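Structures 2, Unit 30: Tables, Legs and Racking
Handout, December 2019

Read with the Hevell notes, section 4. The November problem set is still due.

30.1 Load path
A load on a tabletop reaches the floor by bending in the top and compression in the legs. For a point load P at distance a from one end of a span L, the two end reactions are P(L-a)/L and Pa/L. Check that they sum to P before going on.

30.2 Racking
Vertical load seldom governs. A table with four pinned legs is a mechanism and will fold sideways under any horizontal force. Stiffness comes from one of these:
- rigid joints between leg and top
- diagonal braces
- a shear panel on at least one side in each direction

For a rigid joint at the top and a free foot, sideways stiffness per leg is 3EI/h^3. Doubling the height cuts it by a factor of eight - the term students most often drop.

30.3 Section choice
A square post has the same I about both axes, so only one check is needed. For a flat bar, check the weak axis first.

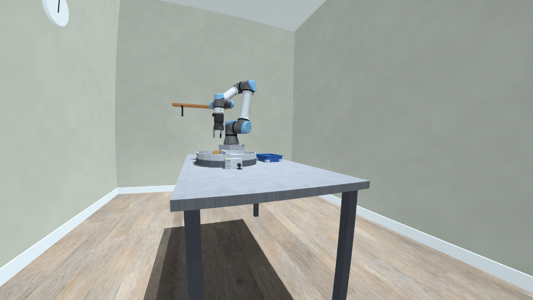
Fig. 30.1. Long table on square-section legs (rendered).

30.4 Problems
1. A load of 300 N acts at midspan. Find both end reactions.
2. Repeat for a load of 841 N at L/3.
3. The Astell bench has legs 30 mm square. Find I.
4. Compare the answer to 3 with the Fullis bench, whose legs are flat bar of equal area and half the thickness.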